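## 4. Transcribing a Family Diary

Complete Section 3 (scanning) before you begin. Each page needs a scan number from 1 to 417.

1. Open the Steltside template and save a copy under the diary writer's surname and the year.
2. Enter the scan number in the first column. Leave the second column blank until step 5.
3. Type the entry as written. Keep the original spelling, capitals and line order.
4. Mark a word you cannot read with [illegible]. If you have a likely reading, type it with a question mark, as in [creamery?].
5. Enter the date from the diary. If the entry has a month only, type the month (June) and leave the day field empty.
6. Put your own remarks in the Notes column, followed by your initials.

**Note:** The Notes column holds 1000 characters. Longer remarks go in a separate file named after the scan.

**Caution:** Do not press a tight binding flat. Page 146 of the Paltville diary split at the spine this way and had to be repaired by Nikola Mazurek.

7. Compare the typed entry with the scan, reading aloud if a second person is available.
8. Save, then export as plain text. Nicknames are linked to full names in Section 5.

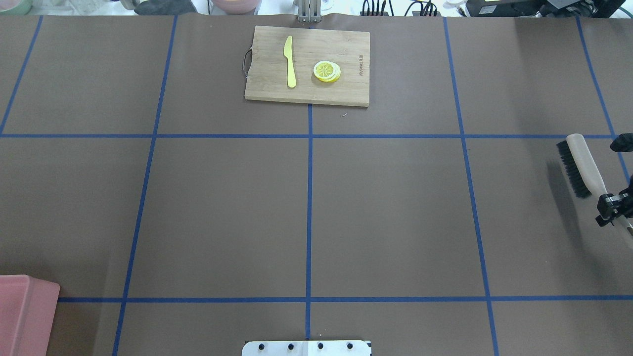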